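Search this site
Enter keywords

Call for Participants: Household Clothing Folding Study

2018-08-22
By Ardalan Moradi, Participant Coordination, Dollau Institute for Domestic Practice

The Dollau Institute for Domestic Practice invites applications from adults who regularly fold and put away clothing at home. The study concerns outerwear and other garments that do not lie flat easily, and it forms part of the Drastton program on household textile care. A total of 70 participants will be enrolled.

Most published folding instructions deal with shirts, towels and bed linen. Jackets receive little attention, although many households store them folded for part of the year. Slippery fabric, heavy cuffs and raised fasteners all affect how a jacket is folded and how well it keeps its shape in a drawer. The Institute wishes to record the methods that people already use, including methods they have worked out for themselves.

Each participant will attend 2 sessions at the Institute's residential rooms on Ševčík Street. Garments are folded on a made bed, as is common at home. Participants will work with jackets, sweaters and lined pants supplied by the Institute, and may bring one item of their own. Typical of the outerwear under study is a black bomber-style jacket in glossy printed nylon, with a ribbed knit collar and cuff and snap buttons, one sleeve folded across the body.
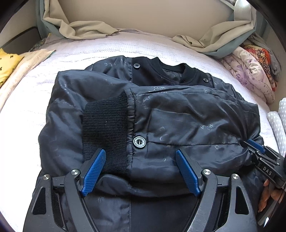

Eligibility

Applicants must be 18 years of age or older and must do the laundry or clothing storage for their household at least once a week. No professional experience is required. Persons employed in dry cleaning or clothing retail may apply but should state this on the form. Applicants should be able to stand and bend for the length of a session, with breaks as needed.

Compensation

Participants who complete both sessions will receive $300, paid by check. Local bus fare will be reimbursed on presentation of receipts. A participant who withdraws after the first session will receive half of the stated amount.

How to Apply

Application forms are available at the front desk of the Institute and at the Flovetti Community Library. Completed forms should be addressed to Ardalan Moradi and must list the types of outerwear kept in the home. Sessions will run through February. Applicants will be notified in writing whether or not they are selected.

Sign up for our newsletter to receive notice of new studies. Enter your email address. Subscribe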